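Why does the lid of a pot dance when the soup boils? My daughter asked me this when she was seven, and I gave her a bad answer. I said "because it is hot." She looked at me for a long time. So I went to read about it, and now I write it down for her and for you.

A pot, a lid, some corn. With these you can learn a lot about water.

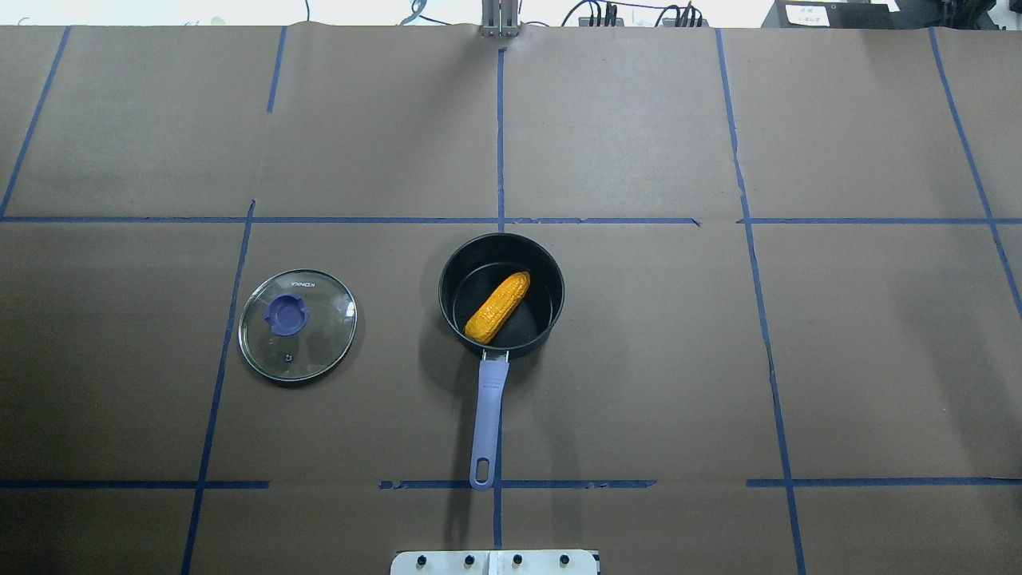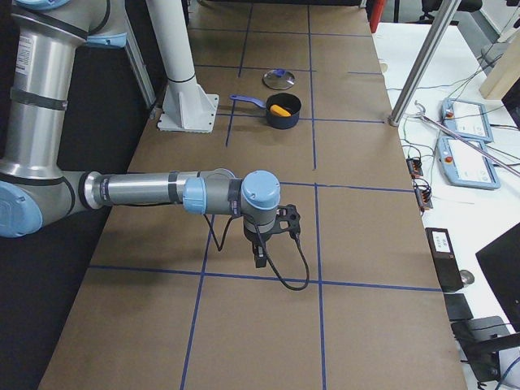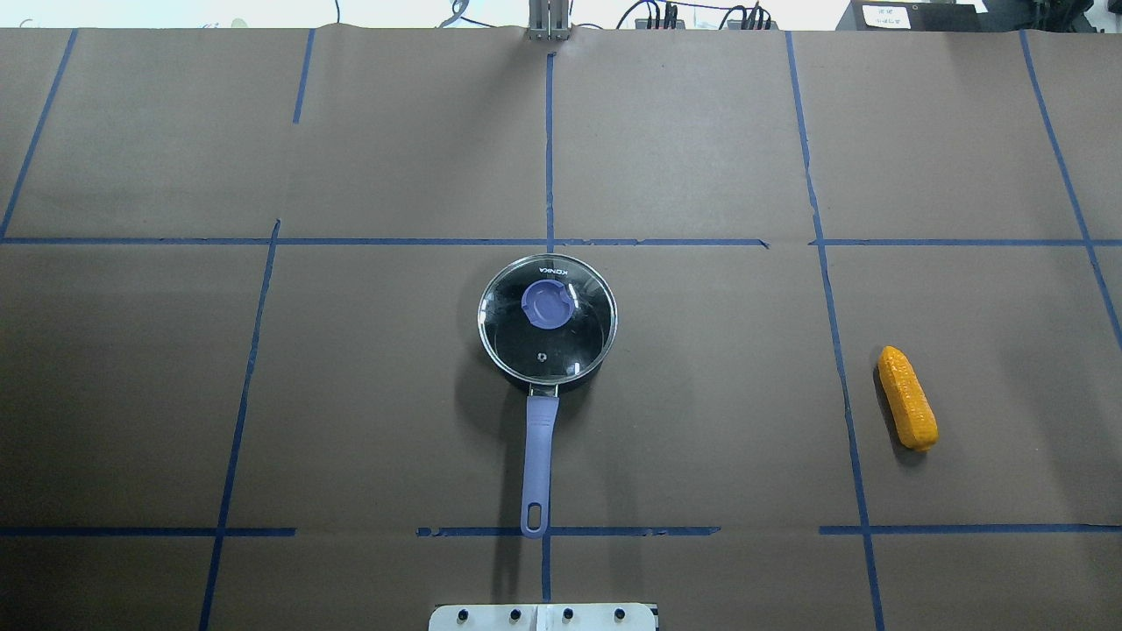
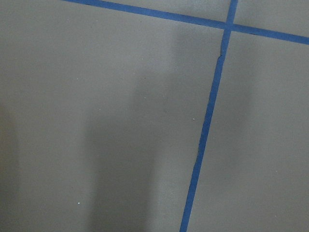 ## Water is made of very small pieces

Water looks smooth, but it is made of tiny pieces called molecules. They are so small that you can't see them, even with a good magnifying glass. In cold water the molecules move slowly and stay close together. When you heat the water, they move faster and bump into each other harder.

Think about children in a school bus. In the morning they are sleepy and they sit. In the afternoon, on the last day before vacation, they all jump. Hot water is the afternoon bus.

## First small bubbles, then big bubbles

If you look into a pot with a grown-up, you will see little bubbles on the bottom quite early. These are mostly air. Cold water has some air hidden inside it, and warm water can't hold so much, so the air comes out.

The big bubbles come later. They are full of **water vapor**, and this is water which became a gas. Each big bubble starts near the hot bottom, goes up, and breaks at the top. When this happens everywhere in the pot, we say the water is boiling.

## The cloud is a trick

Most people point at the white cloud above the pot and say "steam." But real steam, the gas, is invisible! The white cloud is made of very tiny drops of liquid water. The gas comes out of the pot, meets the cooler air of the kitchen, and turns back into drops.

Next time, look at the spout of a kettle from far away. Just next to the opening there is often a clear place where you see nothing at all. The cloud starts a little after it. The clear place is very hot, so never put your hand there.

## Why the lid dances

Water needs much more room when it becomes a gas. One spoon of water can make more than 1,000 spoons of steam. When the pot is covered, the steam has to go somewhere. It pushes the lid up, a little of it escapes, and the lid falls down again. Push, fall, push, fall. This is the noise you hear from the kitchen.

Some glass lids have a small hole for the steam. With such a hole the lid is usually more quiet.

The knob on a lid is often plastic or wood. Heat travels slowly through these materials, and quickly through metal. But slowly doesn't mean never, so a grown-up should still use a cloth.

## What happens to the corn

A kernel of corn has a lot of water and some starch inside. In hot water the starch takes in water and becomes soft, and then the corn is easy to bite. My neighbor Salvador Torres cooks his corn for 5 minutes. My uncle Chiến Ông says this is raw food for horses and cooks it much longer. They had this discussion in March and I believe it is not finished.

## Try it without a stove

1. Ask a grown-up to pour warm water (not boiling) into a clear glass, until it is half full.
2. Put a small cold plate on top.
3. Wait a few minutes.
4. Lift the plate and look at the side which was down.

You should find drops there. The water went up as a gas, touched the cold plate, and became liquid again. The name for this is **condensation**. You can find it also on the bathroom mirror after a shower, and on the grass early in the morning.

## Words to remember

- **Molecule:** a very small piece of a material.
- **Boiling:** when liquid turns into gas everywhere in the pot, with big bubbles.
- **Water vapor:** water as a gas. You can't see it.
- **Condensation:** when the gas becomes liquid again.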